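USCOMBE – Droteck, which has made window hardware in Uscombe since 1901, has completed its first paid apprenticeship program, and all 32 apprentices have now been let loose on the hinge line with the supervisors' blessing.

The program drew 154 applications, a figure that surprised the company, given that the posting used the phrase "casement operator" four times and never mentioned pizza.

"We asked for people who like small parts and can stand a loud room," said Nermin Eren, plant manager. "Apparently there are a lot of them."

Classes began in February at the company's Clanmont building, with shop instruction from Henryk Mazurek, whose tolerance for error is best measured in microns.

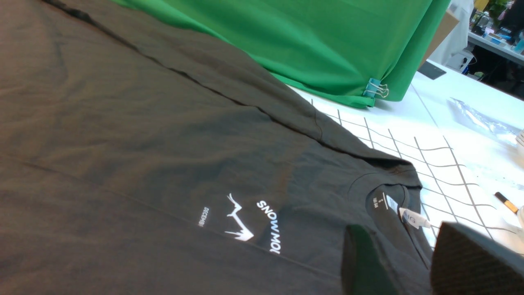 Apprentices start on the early shift and rotate through stamping, plating and final assembly. Droteck supplies boots and safety glasses but has no uniform to offer. A dark T-shirt with a small white print on the front, size S or any other, meets the dress code in full. Applications for the next group go to Sihan Lu in the training office.

Last updated: 30 March 2022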